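Courses > Environment and Society > Project reports > Seidel Hall bins

Second-hand bags as bin liners in a student residence

Report for the Dororon project unit, Flestedmont College. Word limit was 2,000, we are under it.

1. What we wanted to know

Whether thin plastic shopping bags can do the job of bought liners in the small round bins in residence rooms. Seidel Hall hands out a roll of Istus liners at the start of each term and when the roll is gone people buy their own or go without. Meanwhile every kitchen has a cupboard stuffed with shopping bags. So the question was pretty simple: can you skip the roll?

Side question, which ended up taking up most of the report: where do you keep the bags so people actually use them. A bag in a cupboard down the hall doesn't get used. We knew that already from living there.

2. Background (short)

The college has 1,350 residence rooms, each one with a small bin. Housekeeping empties the hallway bins but not the room ones, those are up to the student. Most people on our floor said they change the liner when it smells, or when someone's parents are coming. There is no rule about liners. The welcome booklet says "please line your bin" and leaves it there.

We looked for earlier student reports on this. Found lots on compost and recycling sorting, and nothing on liners. Probably because it's a boring subject, but liners are plastic nobody sorts or counts and we thought it was worth a look.

3. Setup

Plain corner, white wall behind, carpet on the floor. Round bin standing against the wall. Hook stuck up above it with red tape so the spare bag hangs directly over the bin -- the idea being that when you pull the full bag out, the next one is right in front of your face. The bag we hung is the ordinary corner store kind with the smiley and HAVE A NICE DAY! on it.

We tried a clear adhesive strip on its own first. Didn't trust it. The red tape over the top looks bad but it was the tape we had and we stopped worrying about it.

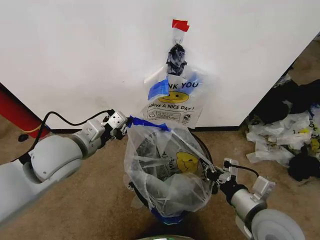

The lining step got broken into parts so we could talk about where it goes wrong: open the bag, get the mouth over the rim, fold the edge down, push the bottom in, let the air out. Opening is the annoying one. The two sides of a thin bag cling together and you end up rubbing the edge between your fingers like you're trying to start a fire. Bags that had been scrunched in a cupboard were easier to open than flat new ones, which none of us expected. The creases keep the sides apart.

Getting the mouth over the rim depends on the bag. Handles are a problem and also useful. A problem because the mouth isn't a circle, it dips down at the sides between the handles, so there's less plastic to fold over there. Useful because you can tie them afterwards. Bought liners have a straight edge all round and no handles, so it's the other way around.

4. What we did

Lined the bin over and over with different bags, took it out, lined it again. Then 2 weeks of normal use on our floor with people who agreed to try it. Asked them to leave a note on the kitchen corkboard if something went wrong. We got notes. Some about the bags, one about the dishwasher.

Things we kept track of:
- did the bag stay up when something got thrown in
- did it slide down inside
- could you get it out again without tipping the contents
- did the bottom of the bin stay clean
- was there a spare within reach

We did not weigh anything. We had planned to, the kitchen scale was missing for the whole project.

5. Results

5.1 Fit

A shopping bag is floppier than a liner and tends to be too long on one side and too short on the other. If you pull it so the front has a good overhang, the back loses its grip and drops in. A lot of overhang also looks messy, and people who care about their room did not like it. One note just said "ugly".
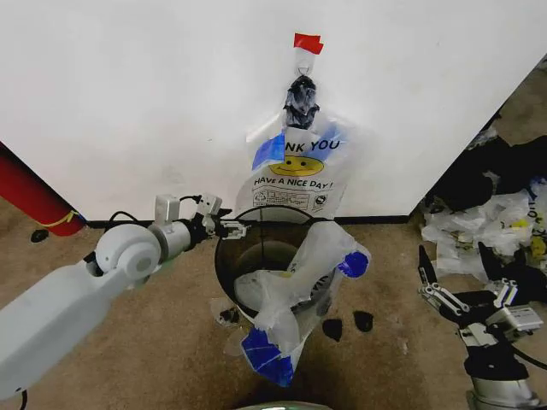 Best method we found: put the handles left and right, tuck the low parts of the mouth first, then bring the front and back over last. Push the bottom down with a fist before you fold anything, otherwise there's a cushion of air under it and the first heavy thing (apple core, wet teabag) drags the whole lot down. If the bag is wide compared to the bin, twist the extra plastic at one side and tuck it under its own edge. Takes a bit of practise but its quick after that.

The thing that went wrong most was sliding. Light rubbish was fine, tissues and wrappers. Anything with weight pulled one side in. An elastic around the rim fixes it completely, but then you need an elastic and people lose them.

5.2 Leaks

Check for holes. Hold the bag up to a window. Reused bags often have a small tear near the bottom corner from a carton or a can. For dry rubbish it doesn't matter. For teabags it does and the carpet pays for it.

5.3 Storage

Hanging beat everything else. We tried 2 other ways, spares folded flat in the bottom of the bin under the liner, and spares in a drawer. Bottom of the bin sounds smart, and a couple of people already did it, but if the liner leaks your spares are dirty too. The drawer was tidy and got forgotten.

On the hook people saw the bag. One downside, you have to unhook it and shake it out, and if several are hung together they come off in a clump. Hang one, maybe with a small bundle, and keep the rest somewhere else. Height matters as well. Too low and the hanging bag gets in the way of the bin. 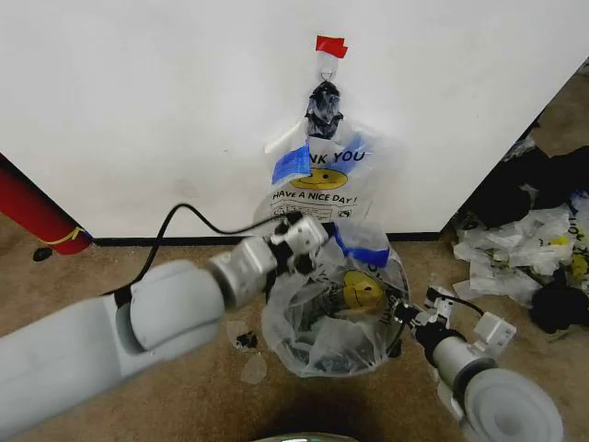 Shopping bag hung against the white wall, HAVE A NICE DAY! side showing.

6. Discussion

So can you skip the roll? For a room bin with mostly dry stuff, yes we think so. For kitchens no, the bags are too thin and too small. Bathroom bins we didn't test, should have.

The supply isn't endless either. Lots of shops have stopped giving these bags out and our cupboard was noticeably emptier by October. If nobody brings new ones in then the whole idea runs down, and from a waste point of view that's fine, but then the next question is whether a dry bin needs a liner at all. A few people on the floor already go without and rinse the bin in the shower. We'd look at that if we did this again.

Limits: one hall, one shape of bin, people who said yes because they know us. Also we told them what we were testing, so they were likely more careful than usual.

7. Recomendations

Seidel Hall could put a hook in each room above where the bin goes. Cheap and doesn't need the wall drilled. Could also put a bag box in each kitchen, take one leave one, and hand out the Istus roll only to people who ask for it. The line in the welcome booklet should say how, a small drawing would do.

Use decent hooks. The adhesive strips should go on a clean wall, wiped and left to dry first. We rushed ours.

Appendix A has the corkboard notes typed up (spelling left as is). Appendix B is the sign we made for the kitchen cupboard, which is still up as far as we know.

Recent project reports
Drying racks or dryers: laundry in Seidel Hall
Who washes the shared pans?
Compost pails at Flestedmont, one year on
Draught strips for old windows
Lost mugs: a cupboard survey
Dororon unit: notes on writing up your project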